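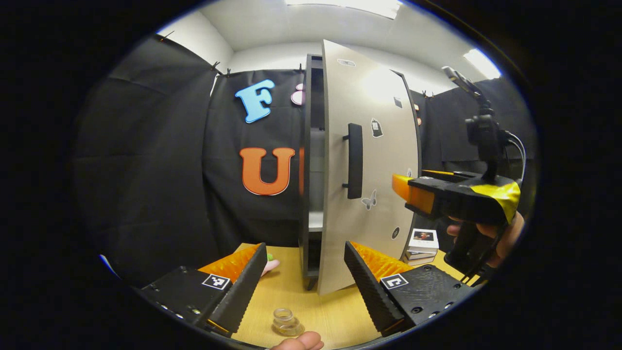 Last edited: December, in the evening

The little cabinet is now on the table with its door open, and I have decided that this winter I will finally make it useful. It came with me from Mononness when I moved to Tustcombe, and for a long time it only stood in a corner and collected things I did not want to think about. Receipts, a dead torch, buttons from coats I do not own any more.

It is a small one, dark grey outside and light grey inside, with a black bar handle on the door. The stickers are from several different years. The butterfly I like the most, even if it is grey and a bit serious for a butterfly. The small bottle I do not remember at all. My friend Yatziri Serrano says I should clean the door before I put anything new inside, but I tried this once with another sticker and it left a sticky square which was uglier than the sticker. So they stay.

My plan is to keep small things there, and only small things. I mean beads, pins, thread ends, the little pieces which are left when a jewellery kit is finished. For these I want glass jars. I had a long discussion about this with Sunita Hutchins, who prefers tins, and she has good arguments: tins do not break and they stack well. But with a tin I must open it to know what is in it, and I am a person who forgets. With clear glass I see the colour and I take the right one.

The jars I like are the low ones with a screw thread, the size which is sold for spices or face cream. Washing them is easy, getting the old label off is less easy. I leave them in warm water overnight with a spoon of washing soda, and in the morning the paper comes away with my thumb. If some glue stays, I rub it with cooking oil and wash again. The lids I wash separately, and I let them dry one whole day, otherwise the smell of cumin stays for ever (I have green beads which still smell of curry).

For labels I first thought to write on the glass, but Ishbel Imrie gave me a better idea — to write on the lid, in pencil, on a piece of paper tape. Then I can change my mind. I change it often.

The one thing I have not solved is the shelf. It is smooth, and I am afraid the jars will slide when the door is pulled too quickly. Maybe I will cut a piece of felt for it. Tobias has offered me a rest of drawer lining from his kitchen, but it has lemons on it, and I must think about the lemons.

I want to finish before the holidays, when I need the table for eating again.

Eglė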